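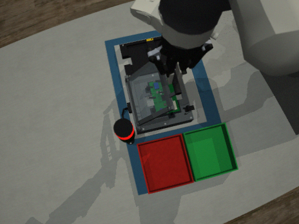
Robots and Everyday Work, Week 3
Can a machine do the chores yet?
Notes by Waraporn Hemmin

I talked fast last time and a few of you asked for something written down, so I've typed up what I remember saying plus the bits I skipped when we ran out of clock. Read it before you start the worksheet. If something doesn't match what's in your own notes, trust these, or come and argue with me!

Where we'd got to

Last week we left off with the dishwasher. I asked you all to write out the steps for unloading one, and most of you handed in a list of 3 or 4 lines. Then we acted it out with my own mugs and the list grew to 15, and we still hadn't dealt with the puddle on top of the upside-down bowls. I love doing this because everybody in the room has unloaded a dishwasher and hardly anyone has ever had to say what they do with their other hand.

So the question for this week is the same one with a different job. Suppose you have a fixture on a bench with a circuit board in it. A board goes in, a lid comes down, something gets checked, the board comes out and goes in one of two bins. Red for the bad ones, green for the good ones. Could a robot arm do that all day? And if it could, why can't it do my mugs?

Why the bench is easier

The bench job is easier mostly because somebody has already done a lot of the thinking. The fixture always sits in the same spot. The board only fits one way around. The bins don't wander off. A person standing there could do half of it with their eyes shut, and that's a pretty good sign that a machine will manage too.

When I worked for a small outfit called Wirkent (this was before teaching, and I was mostly the person who wrote the instructions), we used to walk along a bench and ask what would happen if you bumped each thing by the width of a finger. If the answer was "nothing much," we moved on. If the answer was "the whole job stops," we put in a stop, a pin, a taped outline on the table, whatever was cheap. Try this at home with your kitchen counter. Almost everything can be bumped and you don't even notice, and that's you doing the work the tape would do.

Where the bench gets hard again

Don't run away with the idea that it's all solved, though. Lids are nasty. Anything with a hinge wants to swing along a curve, and if the gripper pulls along a straight line, the two of them have a fight about it. People give a little at the wrist without thinking. An arm can be made to give too, but somebody has to decide how much, and in which direction, and when to go stiff again so the latch will close.

Then there's getting the board out. You can't squeeze it just anywhere, you have to find a bit of bare edge, and you have to lift it level or it jams on one side. I once watched a person on the Latum line do this some hundreds of times in an afternoon, and she had a tiny wiggle right at the start of the lift that wasn't in any of my instructions. I asked her about it and she said, "What wiggle?"

Keep the wiggle in mind. It comes back in week 5.

About simulations

Lots of you asked why people build these jobs in a simulator first. Partly money, partly knuckles. You can drop a simulated board 20 times before lunch and pick it up again by pressing a key. You can make the table slippery, or move the light, or shift the bins over a little and see if the arm still finds them.

What a simulator is bad at is the small stuff where things touch – rubbing, sticking, cables that have a mind of their own. A cable in particular is a pain to model well, and a real bench is full of them. So when somebody shows you a simulated robot doing a tidy job, the useful things to ask are how many tries it got, what was changed between tries, and whether anyone has had a go with the real hardware. Same questions for laundry folding, by the way. Same questions for anything.

So, chores?

My own answer, and you're welcome to a different one: a job on a bench that's been set up for it, yes, often. A chore in a house that hasn't been set up for anything, once in a while, slowly, with a person nearby. The gap isn't mainly about strength or speed. My kitchen changes every day and I like it that way (mostly). Vacuuming is the chore people always throw back at me, and fair enough, but look at what you do before you switch one of those things on. You pick up the socks!

For the worksheet

Pick one household chore and one shop-floor job. For each one, write every step, including what the second hand does. Mark the steps where something could be bumped by a finger's width without trouble. Then choose 2 steps you think a machine would get wrong and say how it would know it had got them wrong. That last part is where the marks are, so please don't leave it till the end and scribble one line.

The Skondora reading is optional. It's long and the middle is mostly about conveyor belts, but the pages on sorting are good. The shorter piece by Wattanapong isn't optional, sorry.

Bring a mug next time. One you don't mind losing.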